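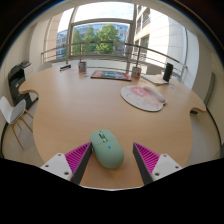
Too expensive for what you get, Kuldeep Prajapati told us after reading the first draft, and why is the software review only one paragraph. Fair. The software part is longer now. The price part we left alone, see the end.

Project report, Malhotra handheld gripper kit
Forough Shirazi and group
Handed in 7/20/21

What we were asked to do

Try out a kit that's on sale to small labs and schools, say if the department should buy it for next year's intro class. The kit is a gripper you hold in your hand, a wide lens camera, and a recording program called Plaltura. You do a task by hand with the gripper, the program saves it, later you train an arm on the recordings. We didn't have an arm for this project so this is only about the collecting half. Seller is Vakdale. They ship it in one box, assembly is on you.

Assembly

The guide says 15 minutes. Not for us. Most of an afternoon, mainly the fingers. Soft ribbed wedges, each one screws to a white plate, and the drawing in the guide shows the plate from the back without saying so. We put both on backwards. Second try was fine. Spare screws would of been nice, there are none.

Fingers are the best part of the kit. They bend around whatever you're holding and the dark strip on the inside stops things from slipping. One of us squeezed way too hard all week and nothing broke.

Tasks

We kept to office stuff because that's what the intro class would have. Pick up the computer mouse, put it on the mouse pad. Close the notebook. Move a small box from one end of the desk to the other. Mouse turned out harder than the box: rounded shell, low to the desk, so you have to come down almost flat with both tips or you push it away. Coming in from the two long sides worked better than from front and back.

Target was 100 good recordings per task. We hit it for the mouse and the box. Notebook we gave up on, pages kept catching on the finger tips. Sorry.

In total 2,641 clips sitting on the drive, but that counts every false start, every time somebody talked to us, and the whole first day when the clock was set wrong. Did not have time to sort them all.

Software (longer version)

Plaltura installs OK. Start and stop is one button and it beeps, good. Naming is bad — every clip gets a string of numbers and you can't rename inside the program, so we kept a paper list. It crashed twice in June, both times while exporting, and both times the originals were still there. Export itself is slow. No undo on delete!! We lost part of a box session that way.

Lens shows a lot of the room with everything curved at the sides. Fine for training we think, but tiring to look at when you check clips one after another. A crop view for checking would help. We emailed Vakdale about it, got a polite answer and no date.

Compared to

Only other one we got our hands on was the Gurnismont kit, borrowed for 2 days. Lighter, wrist hurts less. Hard plastic fingers though, and the mouse shot out of them over and over. Their program lets you rename clips. We'd want their software with the Malhotra fingers.

Should the department buy it

Yes, one kit, maybe two if there's a discount. Kuldeep says wait for the next version. We disagree — the intro class needs something by fall and the hardware is solid enough. Price is high but it's one purchase and the fingers show no wear that we could find.

Still to do: sort the clips, type up the paper list, give the Gurnismont charger back.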